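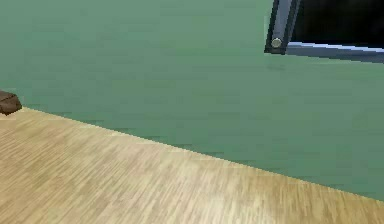
*Fig. 4-1. Simulated gripper, well away from the block at the far end of the tabletop.*

## 4. Rehearsing a room before the robot goes in

Revised September 2023 for the room teams at Kusent. Replaces the two-page sheet from Hirlow, which assumed you already knew the software.

This section covers Mirkum, the program we use to run a Kairys unit through a simulated room before one of its routines is allowed in a real one. You need it if you are a room lead or if you sign off on tidying routines. If you only work alongside the unit, read 4.4 and skip the rest.

Hirlow's material says rehearsal "frees your team for higher-value tasks." At Kusent it has moved work around. The person who used to straighten a room now spends part of the shift at a screen deciding whether a machine can be trusted to straighten it. Some people like that better and some don't. Either way it takes time, and the time should be on the schedule.

### 4.1 Before you start

You will need:

- A Mirkum login with reviewer rights (ask Jaruwan Paisan)
- The room file for the layout you are checking
- The paper item list for the real room, current version
- A second person for the sign-off in 4.3

> **Note:** Block out the time. Reviewing a rehearsal between two other jobs is how the first bad routine got approved.

### 4.2 Loading and checking the room

1. Open Mirkum and choose **Rooms > Load**. Select the file by room type. Ignore the thumbnails; several room types share one.
2. Wait for the status bar to turn solid. If you start while it is still striped, small items may be missing and the run will look cleaner than it should.
3. Set the view to **Room**. Go over the layout with the item list in your hand. Furniture first, then whatever stands on it, then the floor.
4. Look hard at the floor along the walls. Small things standing there are easy to miss on screen, and the routine treats anything it doesn't recognize as part of the building.
5. Mark every item on the paper list that has no match in the file. Don't fix the file yourself. Send the list to Zane Lapiņa, who keeps the master copies.
6. Save your marked list even if everything matched.
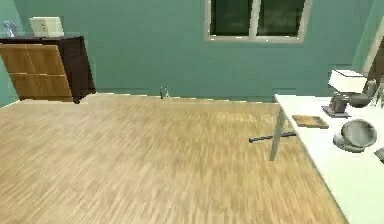

A matching layout tells you only that the file agrees with the list. It says nothing about the state of the real room this morning. Guests move lamps. They put bowls on the floor for dogs they didn't mention. People who have worked these rooms for years notice that kind of thing from the doorway, and the software has no equivalent of the doorway. Keep that in mind when someone quotes you a pass rate.

> **Caution:** Never edit the item list so that it agrees with the room file. The list describes what we owe the guest. The file is somebody's model of it.

### 4.3 Running the rehearsal

1. Select the routine under **Tasks**. Use one routine per run. Chained routines hide which step went wrong.
2. Set **Repeats** to 1000. Hirlow's default is lower and produces nicer-looking charts.
3. Turn **Random start** on. With it off, the arm begins from the same position every time and you learn very little.
4. Press **Run**. You may leave the desk, but lock the screen.
5. When the run ends, open **Failures** before you open **Summary**. Sort by item.
6. Watch at least the first failure for each item from start to finish. Use **Room** view to see where the arm went and **Close** view to see what the fingers did.
7. Write one plain sentence for each failure type on the sign-off sheet. "Knocks glass item on dresser when reaching past it" is fine. "Grasp instability" is not.
8. Have your second person watch the same clips without reading your notes first.
9. If you agree, both of you sign. If you don't, the routine stays out of the building. There is no tie-breaker.

On our first full run with the bedroom routine, Mirkum logged 284 failures and the summary page still showed a green check mark. The check mark means that the run finished. Hirlow has been asked to change the color and has promised to do it in December — we will see.

> **Note:** A run marked **Incomplete** is void. Start over. Don't add the numbers from a partial run to a later one. 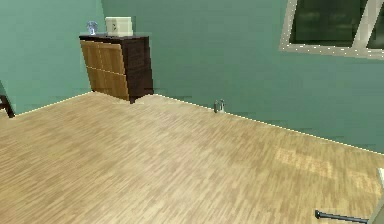

Empty floor is where reviewers tend to relax, and they shouldn't. Most of the time we have lost with the real unit went to long moves across open boards, where it stopped for reasons that never showed up in rehearsal: glare, a rug edge, a door left half open. If a routine includes a long crossing, write that on the sheet even when the rehearsal was clean, and plan for a person nearby on the first shift.

### 4.4 What changes for the room team

These rules apply to everyone on the floor.

- You may stop the unit at any time. Press the stop bar on the base. You don't need to explain yourself to Hirlow or to a supervisor afterward.
- If you straighten something the unit left wrong, log it as **Redo**. It takes a few seconds. Work that goes unlogged gets counted as the machine's.
- Breakages during a routine are charged to the routine. They don't go on your record, even if you were in the room.
- Room quotas stay where they were before the unit arrived. If yours goes up, tell Jaruwan.
- Reviewing rehearsals is paid at the room lead rate for the hours you do it, whatever your usual job title.

The last two rules were written down after a long argument and they are in the site agreement as well as in this guide. Should the two ever differ, follow the agreement and send us the page number.

> **Caution:** Don't reach past the arm to move an item out of its way. Stop the unit, move the item, log it, and restart from the panel. The slow speed makes people careless.

### 4.5 When to rehearse again

Repeat all of 4.2 and 4.3 when any of these happens:

- Furniture is replaced or turned
- An item is added to or dropped from the list
- Hirlow sends a software update, including the ones labeled "minor"
- Two **Redo** entries come in for the same item in the same room type

File the old sign-off sheet behind the new one. Sheets are kept in the binder at the linen desk, and anyone on the team can read them.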